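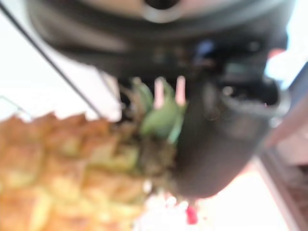 A gripper at the leafy end of a pineapple.

VITINVILLE, Jun 11, 2020 - I run equipment planning at Amano, and I get the same phone call every week: "We want a robot hand, what do we put in the budget?" So we finally wrote it all down! The Amano Hand Budget Planner is out today, free to any shop or packing house that wants it.

It's a 40-page workbook, and the part I'm proudest of is the boring part. Spare fingertips, cables, training hours, the afternoon you lose moving a bench (you will lose one). Our starter hand lists at $2,479, and I'd much rather you saw the other lines before you signed for it. Our friends at Marino in Sellimville tried the draft and sent back five pages of notes, most of them about shipping.

We also put in a chapter on trying odd shapes before you buy. Bring us your spiky, lumpy stuff! 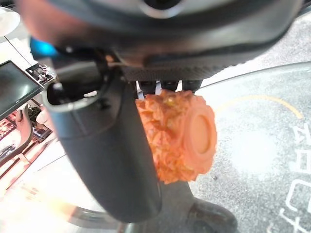

Should I budget for spare parts in the first year?
Put them in from day one. Fingertips wear, and ordering a set with the hand saves you a second shipping bill.

Printed copies go to the first 200 people who write to our Vitinville office. The download has no limit.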